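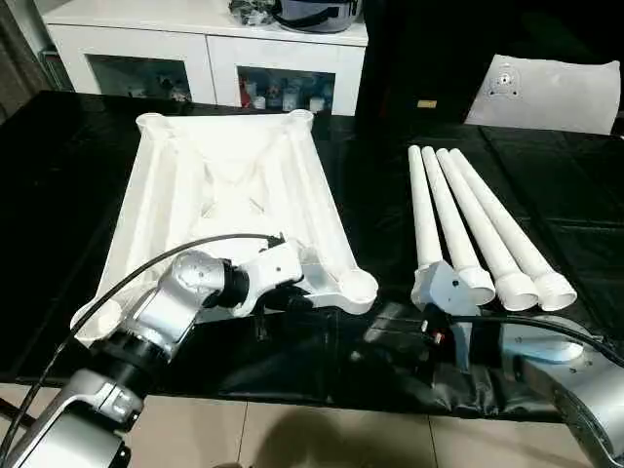

White plastic base and four legs laid out on black sheeting at the Dranport repair hall.

DRANPORT - Flat-pack tables are back at the Grutura reuse shop this April, and the first batch is being put together now. 126 of them, all white plastic, the kind with a ribbed base and a round socket at each corner. Legs go in the sockets, flared foot at the other end. No screws needed for the legs, the shop says.

The tables came from the old Woldemariam canteen, which closed over the winter. Stored in peices ever since. A few bases had cracked rails and went to recycling - the rest are fine for patios, craft rooms, yard sales.

Pickup is at the side door from 9 a.m., while they last. Bring a blanket for the car, the plastic scratches easy. Chairs from the same canteen, 281 in all, will folow later in the spring.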